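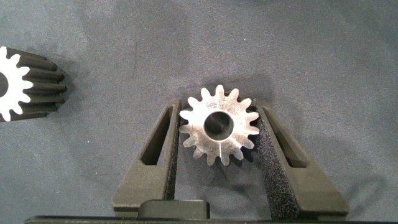
Section 3. Pairing members with mentors

Surard stores every pairing between a club member and a mentor as one record. The record holds the two names, the activity the pair will share, the meeting slot and the review month. A pairing can't be saved without an activity. The activity used throughout this section is Machine Parts, in which a pair handles and sorts pieces such as a small silver spur gear and a larger, darker one with long straight teeth. Any other activity on the site list is entered in the same way. The steps assume that the site has been created, that members and mentors have been imported, and that the person at the keyboard holds the Coordinator role.

Before you start

Check that each mentor's status reads Cleared. Mentors shown as Pending or Lapsed appear in searches but can't be selected. Check also that the member's consent form has been scanned and attached. The paper form alone isn't enough, even if it is in the office cabinet.

Sites moved over from the old Petek register should run the duplicate check first (Tools, then Check for duplicates). Petek allowed two entries for one member when the surname had been typed with and without an accent. Skevwood found 107 of these among 796 member entries on its first run, most of them dating from a single August enrolment.

3.1 Creating the pairing

1. Open the Pairings tab and select New.

2. Type the first three letters of the member's surname. Pick the member from the list. Do not type the full name and press Enter, as this opens a new member form.

3. Select Find mentor. The list shows cleared mentors at your site, with those who have a free slot at the top.

4. Choose a mentor. The right-hand panel shows the mentor's present pairings and any notes left by other coordinators.

5. In the Activity box, select Machine Parts or the activity agreed with the member.

6. Set the meeting slot. The shortest slot is 40 minutes. Shorter meetings are entered under Contacts and do not count towards the pairing.

7. Set the review month. The default is the third month after the start.

8. Select Save as draft.

Note: A draft is visible to coordinators only. Neither the member nor the mentor receives a message at this stage.

Note: If the mentor list is empty, clear the Interests filter and search again. The filter keeps its setting from the previous search, including searches made by another person on the same computer.

Caution: Do not use the Swap button to change the mentor on a saved draft. Swap moves the whole history of the first mentor to the second. Delete the draft and begin again at step 1.

3.2 The introductory meeting

A pairing stays in draft until an introductory meeting has been recorded. The meeting takes place at the club during opening hours, with a member of staff in the same room.

1. Open the draft and select Add introduction.

2. Enter the date, the start time and the initials of the staff member present.

3. Ask the member, apart from the mentor, whether he or she wishes to go on. Enter Yes, No or Not sure. Do not enter an answer on the member's behalf.

4. Ask the mentor the same question and enter the reply.

5. If both replies are Yes, select Activate. The status changes from Draft to Active and the welcome messages are sent.

6. If either reply is Not sure, set a second meeting. The draft is held open until that meeting has been entered.

7. If either reply is No, select Close without reason. There is no box for a reason and none should be placed in the notes.

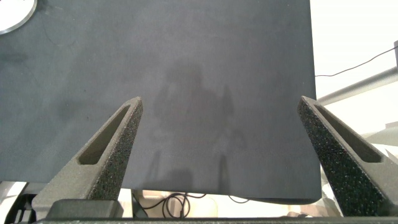
Mareike Voß asked during testing at Bistitz whether the Not sure answer could be hidden for younger members. Her view was that they chose it out of politeness when they meant No, and that the second meeting then only put off the refusal. She also reported that two of her coordinators had been reading the question aloud with the mentor still at the table.

The Not sure answer has been kept. A site can limit it by age under Settings, Pairings, Answers, where the lower age is set in whole years. Members below that age are offered Yes and No only. The wording of step 3 was changed after the Bistitz test so that it states that the member is asked apart from the mentor.

3.3 Recording ordinary meetings

Each meeting is entered by the mentor on the club tablet or by a coordinator at the desk. Entries made at the desk are marked D in the log.

1. Open the active pairing and select Add meeting.

2. Confirm the slot. If the meeting ran over, enter the true finishing time.

3. Confirm the activity. If the pair did something else, select Change for this meeting only.

4. Add a note if one is needed. Notes are limited to facts that the member would be content to read. Members may ask to see their own log at any time.

5. Select Save.
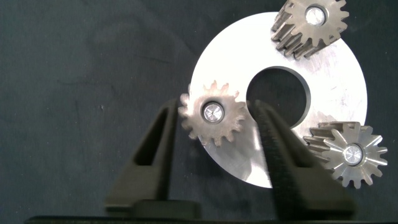

A saved meeting can be corrected until midnight on the same day. After that the entry is locked and a correction has to be added as a new line, which appears under the original in grey. The original line stays in the log and is included in the printed copy.

Missed meetings are entered in the same way, with Missed ticked at step 2. Select which party was absent. After two missed meetings in a row the pairing is flagged on the coordinator's home page. The flag is for information and sends no message.

Caution: Concerns about a member's safety must not be entered in the meeting notes. Notes can be read by every coordinator at the site. Use the Concern button at the top of the page, which passes the text to the safeguarding lead and leaves no trace in the meeting log.

3.4 When a mentor changes role

Mentors sometimes join the staff, or move from one post at the club to another. The pairing may continue, but the record has to show the change.

1. Open the mentor's own entry and select Roles.

2. Add the new role with its start date. Leave the Mentor role in place if the pairing is to go on.

3. Return to the pairing and select Confirm after role change.

4. Bring the review month forward to the next calendar month.

Note: A person who holds both Mentor and Coordinator roles can't activate, review or close his or her own pairings. These buttons are greyed out. A second coordinator has to be signed in.

Note: At sites with one coordinator, reviews of this kind go to the area desk. For Skevwood and Bistitz the contact is Jayson Pangilinan. Allow two working days for a reply, and leave the pairing Active in the meantime.

For closing a pairing at the end of its term, see Section 4.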